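Bredelside to Repave Five Streets, Drop Alternate Parking Rule

Print this article
E-mail this article

The Bredelside town council voted Thursday night to repave five streets this summer and to end the alternate-side parking rule that has been in place on most of them since the water main work.

The vote was 6 to 1. Work is due to start after school lets out and to be finished before the leaf pickup season. The streets are Mercer, Tanner, Upper Quarry, Chapel and the lower half of Depot, from the bank to the feed store.

The contract went to Anorance Paving, which had the lowest of three bids. Anorance did the library parking lot two years ago and the approach to the sewer plant before that. A second firm, Jireš Brothers, bid on the job but wanted a later start date, and the council's public works members said they did not want crews laying asphalt in cold weather.

Corentin Barbier, the town's public works director, told the council that the five streets were picked from a list his office keeps of every road in town. Each one is given a score after an inspection in April. Streets with old utility cuts score badly, he said, and so do streets where the base has started to move.

"We can keep filling holes on Tanner, and we have been," Barbier said. "We were out there four times over the winter. At some point you are paying for the same hole over and over."

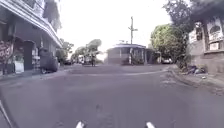
When does the parking rule end? The alternate-side rule stays in force until the crews finish on a given street, and it ends on that street the day the signs come down.

Barbier said the signs will be removed by town workers and will not be part of the Anorance contract. Until then, tickets will still be written. The fine remains $10 if it is paid at the clerk's window within a week and goes up after that.

The rule was put in so that a plow or a truck could always get down one side of the street while the water mains were being replaced. That work ended last fall, but the ordinance had no end date. Several residents have asked since then why they were still moving their cars at night.

Nattawut Luangrath, who lives on Chapel Street and works the late shift at the Fonwood bakery, told the council he had paid for three tickets since the new year.

"I get home at 2 in the morning and there is one side open and it is full," Luangrath said. "So I park on Depot and walk back. There is no reason for it now. The pipe is in the ground."

The one vote against came from the member for the east ward, who said she supported the paving but wanted the parking question handled on its own, with a separate hearing. She said people on the east side had been told at a meeting last year that the rule would be looked at for the whole town at once, and that streets outside the paving list would still be under it. The council president said a wider review could be put on the agenda for the fall.

Under the contract, the old surface on Mercer, Tanner and Depot will be ground down and replaced. Upper Quarry and Chapel will get a new top layer only. In all, the contract covers a little under two miles of road. Curbs will be repaired where they are broken, but no new curbs will be built, and no sidewalks are included.

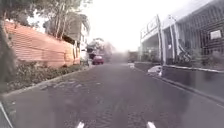

Part of the debate on Thursday was over how deep to grind. The council had been given two prices, one for taking off the top layer and one for going down to the base, and several members wanted to know what the town would get for the extra money. Barbier said the trouble with a thin job is that whatever is underneath comes back to the surface. He said anyone who has walked down a worn street where a patch of older paving shows through the asphalt, with a faint pattern like brick or cobbles, has seen how that goes. The members settled on the deeper work for three of the five streets and the cheaper work for the other two, where test cores taken in the spring showed the base to be sound.

The deeper work adds time. Mercer, the longest of the three, is expected to be closed to through traffic for nine working days. Residents will be able to reach their driveways in the evening except on the two days when the new surface is being laid. Notices will be left at each door 48 hours ahead of any closing, and a phone number for the site foreman will be printed on them.

Trash pickup will move to the nearest cross street on days when trucks can't get through. Barbier asked people to put their house number on their bins, because bins went missing during the water main work and the town ended up replacing 14 of them. The school bus routes are not affected, as the work is to be done before classes start again. Mail will be delivered as usual.

Business owners on Depot Street asked that the lower block not be closed on a weekend. The council agreed to write that into the schedule. The feed store gets its deliveries early in the week and will be allowed to bring trucks in from the rail side while the block is torn up, provided that the gate there is closed again by 6 p.m.

There was also some talk of the trees on Upper Quarry, where roots have lifted the edge of the road in several places. The tree warden looked at them in April and reported that two maples would have to come down whether or not the street was paved — both are hollow at the base. The others will stay. The grinding crew is to keep its machine back from the roots, and the last strip along that side will be done by hand.

To pay for the job, the council will use the state road grant it received in the winter and money left over from the water main bond. No change in the tax rate is planned. The town will also set aside $4000 for new street signs and for painting crosswalks at the corner of Chapel and Mercer, which have worn away.

A resident of Mercer Street asked if speed humps could be added while the road was open. Barbier said they could not be added under this contract, but that the street could be laid so that humps could go on later. A traffic count would have to be done first. The last count on Mercer, taken before the water main work, found 900 cars on a weekday, and he said the number has likely changed with the new light at Depot.

The council put off a vote on the footbridge behind the ball field. The engineer's report was not ready.

The order in which the five streets will be done has not been set. Barbier said he would meet with Anorance next week and post the schedule at town hall and at the library once it is firm. Residents with a medical need or a moving date that falls in the work period should call the public works office before then — the office is open from 7:30 a.m. to 4 p.m. and closes for lunch at noon.

Print this article
E-mail this article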